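January 2, 2024

Household survey, Kenmont and Trumness: merging the flood adaptation records

Pulled the full Kenmont and Trumness export this morning. 2,232 household rows after dropping the header duplicates. 485 of these have no entry under "raised storage or sleeping area", which is too many to treat as missing at random. Most are Trumness, second round, where the form had the question on the back page.

Ran the exposure index again with the April rainfall totals swapped in. 26 households move up one class, none move down. The Lepik gauge has a gap of seven days in the middle of the month - filled from Gromitz for now, flagged in column R. Do not use the filled values for anything on peak intensity.

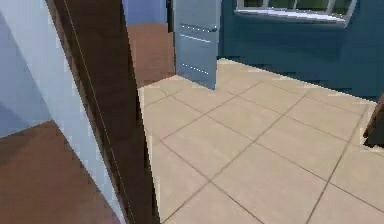
Indoor model, render at the doorway. Tiled floor beyond, wood floor at lower left.

Weights: kept the old ones for income source and distance to high ground. Dropped the weight on membership in a savings group, as the two sites asked it differently and the answers cannot be compared.

To do
- recode the 485 blanks as "not asked" where the back page is absent from the scan
- ask Gromitz for the hourly file
- rerun class boundaries without Lepik and compare

Script is in the merge folder, version 7. Version 6 has the wrong join key.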